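Betreff: Re: [Spielmaterial] Kaufladen-Obst: Bestand, Aufbewahrung, Reinigung

Sehr geehrte Kolleginnen und Kollegen,

auf die unten zitierte Anfrage aus der Einrichtung Batville nimmt die Fachstelle Spielmaterial wie folgt Stellung. Die Antwort geht an den gesamten Verteiler, da gleichlautende Fragen auch aus Gitadbridge eingegangen sind.

> Am Vormittag schrieb die Einrichtung Batville:
>
> Sehr geehrte Damen und Herren,
>
> bei der Durchsicht unseres Rollenspielbereichs ist aufgefallen, dass das Spielobst aus Kunststoff inzwischen an mehreren Stellen gelagert wird, teils im Kaufladen, teils in der Kinderküche. Ein Teil der Stücke stammt noch aus der Erstausstattung von 1998, ein anderer aus der Nachlieferung der Firma Vaněk. Wir bitten um Auskunft,
>
> a) ob die älteren Stücke weiter verwendet werden dürfen,
> b) ob das Obst offen im Fach oder in geschlossenen Kisten aufzubewahren ist,
> c) unter welcher Nummer der Bestand zu führen ist.
>
> Mit freundlichen Grüßen
> Einrichtung Batville, Gruppenbereich

Zu a): Ältere Stücke dürfen im Bestand bleiben, sofern die Oberfläche unbeschädigt ist und sich keine Kleinteile lösen lassen. Besondere Aufmerksamkeit verdienen Stiele, Blattkronen und Traubenbeeren. Stücke mit offenen Nähten oder scharfen Kanten sind auszusondern und im Abgangsblatt einzutragen. Eine Reparatur mit Klebstoff ist nicht zulässig.

Zu b): Für den laufenden Betrieb wird die offene Aufbewahrung im Fach empfohlen. Die Kinder sollen das Sortiment überblicken und die Stücke selbst entnehmen und zurücklegen können. Große Früchte wie die Ananas können vorn stehen, Trauben werden liegend abgelegt. Eine Trennung nach Farben oder Obstsorten ist nicht vorgeschrieben; die Gruppen regeln dies in eigener Zuständigkeit. Geschlossene Kisten bleiben dem Reservebestand im Materialraum vorbehalten. 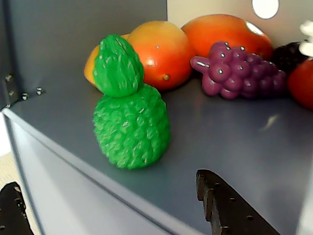
Darf Spielobst gemeinsam mit Spielgemüse in einem Fach liegen?

Eine gemeinsame Lagerung ist zulässig, solange das Fach nicht überfüllt wird und alle Stücke ohne Umräumen erreichbar bleiben.

Zu c): Das gesamte Spielobst wird einheitlich unter der Inventarnummer 2657 geführt, unabhängig von Lieferant und Anschaffungsjahr. Die bisherige Unterteilung nach Kaufladen und Kinderküche entfällt. Bereits angebrachte Etiketten an den Fächern können bis zum nächsten Austausch verbleiben – neue Etiketten tragen nur noch die einheitliche Nummer. Auf den Spielstücken selbst werden keine Etiketten angebracht.

Ergänzend zur Reinigung, nach der in Batville nicht gefragt wurde, die aber in Gitadbridge Anlass zu Rückfragen gab: Kunststoffobst ist mit lauwarmem Wasser und einem milden Spülmittel abzuwaschen, anschließend mit klarem Wasser abzuspülen und vollständig zu trocknen. Stücke mit genoppter oder geriffelter Oberfläche, also insbesondere Ananas, Brombeere und Trauben, sind mit einer weichen Bürste zu behandeln. Für die Trocknung auf einem Tuch sind etwa 10 Stunden vorzusehen, zweckmäßigerweise über Nacht. Die Fachböden werden am selben Termin feucht ausgewischt. Hohle Stücke, in die Wasser eingedrungen ist und die sich nicht entleeren lassen, sind ebenfalls auszusondern.

Ersatz kann im Rahmen der Sammelbestellung über die Firma Sostine bezogen werden. Je Gruppe werden höchstens fünf Stücke ersetzt; ein darüber hinausgehender Bedarf ist schriftlich zu begründen. Bei der Bestellung bitte die gewünschte Obstsorte angeben, da gemischte Packungen erfahrungsgemäß zu Doppelbeständen führen. Einzelstücke anderer Hersteller können mit dem vorhandenen Obst gemischt werden, auch wenn Größe und Farbton abweichen. Maßstabsgetreue Sortimente werden für den Kaufladen nicht verlangt.

Die Bestandsmeldungen der Einrichtungen werden bis Ende September erbeten. Das bekannte Formblatt gilt unverändert, in der Spalte »Standort« genügt die Angabe der Gruppe. Fehlanzeige ist erforderlich.

Rückfragen zum Verfahren bitte über die Liste, Rückfragen zu einzelnen Bestellungen unmittelbar an die Fachstelle.

Mit freundlichen Grüßen

Fachstelle Spielmaterial
Verteiler: Einrichtungen Batville und Gitadbridge, Gruppenbereiche, Materialverwaltung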